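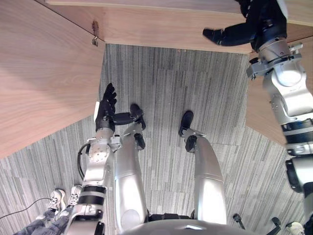

Pale wood, plain panels

The trade calls it light wood furniture and leaves it there, which hides a good deal of variation. At Bukville, where Gaurav Dwivedi has run the joinery floor for 20 months, pale panels are sorted by colour before anything is cut. Boards that match under the workshop lamps can part company in daylight, so the sorting is done by the north window.

Edges take most of the wear in use. A flat panel face may go years without a mark, while the edge collects knocks from shoes, vacuum cleaners and anything else that passes at shin height. Dwivedi rounds each edge lightly with 80 grit, then works up through finer papers. A sharp corner holds finish badly and the coating breaks there first.

Oil or lacquer?

Oil deepens the colour and can be patched. Lacquer keeps the wood closer to its raw shade but has to be taken back across the whole panel once it chips. The Storkon range is lacquered; Greltus pieces leave the shop oiled and need a second coat by September if they were delivered in spring.

Cleaning is the same for both. Use a barely damp cloth, follow the grain, and dry at once. Silicone polish should be kept away, as later coats will not bond over it.

The Kashyap cabinet, in oiled finish, costs £1199.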